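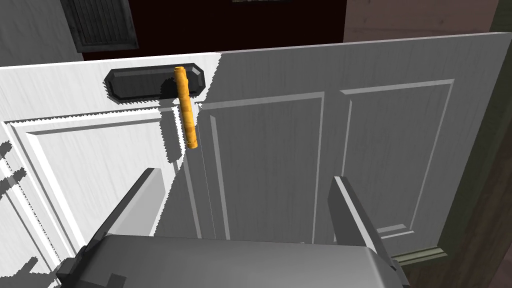
Kuston Introduces Detside Battery Balancing Board for Stationary Storage

Last updated: November

ROLTIER - Kuston today announced Detside, a cell balancing board for battery packs used in backup power and small solar storage systems. The board moves charge from the stronger cells in a pack to the weaker ones while the pack is charging, discharging or standing idle. It is sold as a replacement for the passive balancing boards found in many existing cabinets and uses the same mounting holes as Kuston's earlier board.

Battery packs are built from cells connected in series. No two cells are exactly alike, and the differences grow as the pack ages. When one cell reaches its upper voltage limit, the charger has to stop even if the others still have room. When one cell reaches its lower limit, the pack has to shut down even if the others still hold energy. The weakest cell sets the usable capacity of the whole string.

Passive boards deal with this by bleeding the higher cells through resistors. The method is cheap and simple, but the energy is lost as heat, and most passive boards only work near the end of a charge. A pack that spends most of its time partly charged may get very little balancing.

Detside uses a small isolated converter for each group of cells. The converter takes energy from any cell in the group that is above the average and returns it to the pack. It can also run in the other direction and charge a single low cell from the full string. The balancing current is 3 A per cell.

"The packs we see in service are rarely worn out all the way through," said Riet Dekker, head of product at Kuston. "Usually a few cells have drifted and the rest are in decent shape. We wanted a board that a service company could put into a cabinet that is already on the wall, using the harness that is already there."

Field trial in Roltier

Kuston ran the board in a 247-day trial at a pumping station in Roltier, where it was fitted to an existing backup battery of 154 cells. The battery had been in use for several years and was due for a capacity check. The original cells, charger and cabinet were kept. Only the balancing boards and their firmware were changed.

Cell voltages were logged throughout the trial. The spread between the highest and lowest cell narrowed during the first weeks and then stayed steady through the summer, including a period when the cabinet fan was out of service. One board was replaced after a connector was found not to be fully seated. The connector has since been changed to a latching type, and all boards now shipping have the new part.

The measurements were reviewed by Zanetti, an independent test laboratory, which also carried out the bench tests on insulation and temperature rise. Zanetti's report is available from Kuston on request.

"The part I looked at most closely was what happens when the communication line drops," said Lieven Vanhove, who led the review at Zanetti. "The board stops moving charge and goes to a low-power state. It does not carry on with old readings. It did that each time we pulled the cable, at light load and at full load."

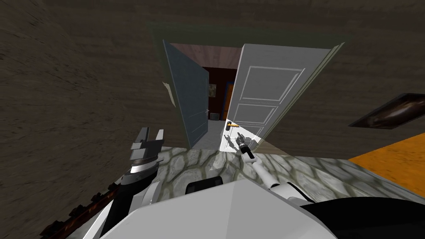
Installation and wiring

Detside connects to the sense leads that are already present on most packs. Leads must be rated for the full balancing current, and Kuston advises checking the wire gauge before ordering. Where the existing leads are too thin, a replacement harness is offered as an accessory.

The boards are linked by an isolated serial bus and can be daisy-chained along the string. One board acts as the master and passes cell voltages, temperatures and fault codes to the site controller. Addresses are assigned automatically the first time the system is powered up. Installers can read the settings with the free Kuston service program, which runs on a laptop and does not need an internet connection.

Each board measures every cell in its group and has inputs for temperature sensors. Limits for voltage and temperature can be set by the installer within a range fixed at the factory. Detside does not replace the main battery protection. The pack must still have its own disconnect and fuse, and local electrical rules apply.

"Please isolate the string before you touch the sense connector," said Godelieve De Smet, who manages technical support. "The manual gives the order for plugging things in, ground reference first. Most of the calls we had in the trial period were about that step, so we moved it to the front page."

Versions

The board is offered in 2 versions. The standard version is meant for indoor cabinets. The coated version has a protective layer over the circuit and is meant for pump houses, barns and other places where moisture is a concern. Both have the same electrical ratings and run the same firmware, and they can be mixed in one string.

Availability

Detside can be ordered now from Kuston and through its regular distributors. The standard version is in stock. Deliveries of the coated version begin in November. Pricing depends on the number of boards and is available from the sales office. Owners of the earlier Kuston board can ask for a trade-in quote and should have the serial number from the label at hand.

A training session for installers will be held at the Kuston workshop in Roltier on a Monday in November. It covers harness checks, startup and fault finding. Places can be reserved by contacting Cor Postma in the sales office.

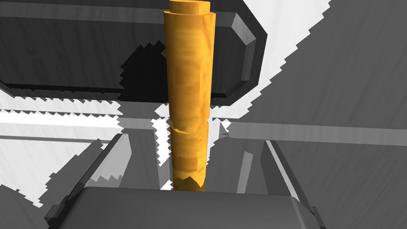 Rendering: upright peg with a wood-grain finish and a dark gray gripper finger.

About Kuston

Kuston designs and builds battery monitoring and balancing equipment for backup power, pumping and small solar systems. Its design office, workshop and repair service are in Roltier.

Press contact

Roel De Bruijn, Kuston press office
Requests for the Zanetti report, the data sheet or the installation manual can be sent to the same office.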